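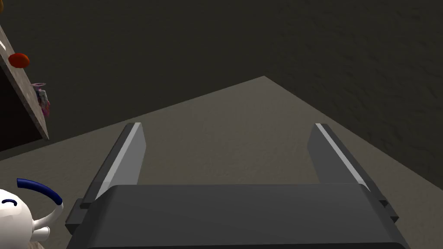
Stoleo – place names of the Perkania valley, with spelling variants

Version 2

What is in this dataset

Stoleo is a list of 2,000 place names from the villages of the Perkania valley. It includes names of fields, wells, footpaths, hills, ponds and single old trees, when the tree has a name that people use. Most of these names are on no printed map. Each name is given in the form people say it, together with all spellings we found in written sources.

The names come from 158 interviews and from old land registers. Of all entries, 1,166 have at least one written source. The rest are known only from speech, and for them the spelling is our own decision. Please keep this in mind if you want to compare spellings.

Files

names.csv – the main table, one row for each place name
variants.csv – one row for each spelling, linked to the main table by name_id
sources.csv – short titles and page numbers of the registers
notes.txt – longer comments that did not fit in a column

All files are in UTF-8. The separator is a semicolon, not a comma. Some comments have commas inside them and we did not want to use quotation marks everywhere.

Columns in names.csv

name_id: a number that does not change between versions. If an entry is deleted, its number is not used again.
name_local: the name in the local script.
name_latin: the name in Latin letters, following the Hudero table (see below).
kind: field, well, path, hill, pond, tree, other.
village: the village whose people gave us the name. A place near a border can appear two times, under two villages, with different names.
meaning: a short English meaning, if the speaker gave one. Empty if not.
in_use: yes, no or unsure. "No" means that only older speakers know the name.
written: yes or no.

About the Latin spelling

The Hudero table is a simple letter-by-letter table made for this work. Long vowels are written double, so there are no marks above the letters. Final short vowels are written only when the speaker says them clearly. In version 1 we wrote them always, and this made many names look longer than they are. If you used version 1, please do not join it with version 2 by name_latin. Use name_id.

The family name Upadhyay is part of several field names. In the registers it has many spellings, and we kept all of them in variants.csv. In name_latin we write it always as Upadhyay, even where the table would give another form, as this is how the families themselves write it.

How the meanings were collected

We asked each speaker the same two things: what do you call this place, and why is it called so. The second answer is often a story, and two people from one house can tell different stories. We did not choose between them. The column has the shortest version and notes.txt has the others. A meaning in this column is what a person believes about the name, and it should not be cited as an etymology.

Known problems

Coordinates are not included. Several villages asked us not to publish the exact position of wells, and we decided to leave out all positions.

The kind "other" is too wide. It has threshing places, river crossings, and also some stones.

The in_use column is weak for the upper villages. Many interviews there were done in April, when younger people were away for work, so "no" may only mean that they were not asked.

Some register pages are damaged by water. A question mark inside a spelling shows a letter we could not read. It is not an encoding error.

Use and credit

You may use and share the data for any purpose, also commercial, if you name the source. Please write: Stoleo place names, version 2, edited by Urmila Kanaujia. If you correct a spelling, tell us the name_id, your form, and where you heard or read it. Corrections without a place of origin are kept in notes.txt but do not change the main table.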